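Minutes of the working group on gripper practice in shared workspaces
Unandale site, August, 14:00

Present: Pierina Sartori (chair), Ettore Colombo (minutes), one delegate each from Holtau and Mazza.

1. Minutes of the previous meeting
Accepted with one correction. In clause 16 "finger length" should read "finger reach".

2. Finger inspection
Colombo presented the inspection log for the Beta cell. It holds 297 entries, of which 40 have no initials against them. The group agreed that an entry without initials does not count as an inspection. Holtau asked whether an electronic sign-in would be accepted in place of initials. Agreed, provided the sign-in is personal to the operator.

The draft wording on edge wear was read out and left unchanged. Fingers are to be checked at the tip and along the inner face before the first run of each shift, with the arm stopped.

3. Thin and flexible materials
The present text covers rigid parts only. Mazza proposed a new clause for paper, film and cloth, on the grounds that the closing force set for a rigid part is often carried over to the next job without review. Sartori noted that force is only half of the matter - approach height also needs a limit where the material lies over another object.

Proposed text: "Where a flexible sheet covers or partly fills a container, the approach shall be set from the highest point of the sheet. The rim of the container shall not be used as the reference unless it can be seen by the wrist camera." 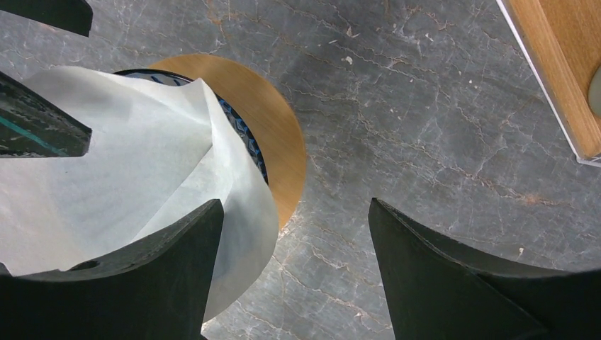

Photo: wrist camera, Beta cell / working group papers

Holtau pointed out that a rim may be partly in view, with only a short curve of it showing between folds of the paper, and that the draft does not say how much is enough. Sartori preferred not to fix a figure at this stage. The words "over a length stated in the job sheet" will be added after "wrist camera".

Mazza asked for patterned and veined surfaces to be mentioned in the guidance notes. Agreed for the notes, not for the clause.

4. Stop and restart
Document 1227 was taken as read. Restart after a protective stop remains a manual action by a person with a clear view of the work area. No change.

5. Actions
Colombo - circulate revised clause on flexible materials.
Holtau - send sign-in procedure to the chair.
Mazza - draft guidance note on surfaces.

Meeting closed at 15:40.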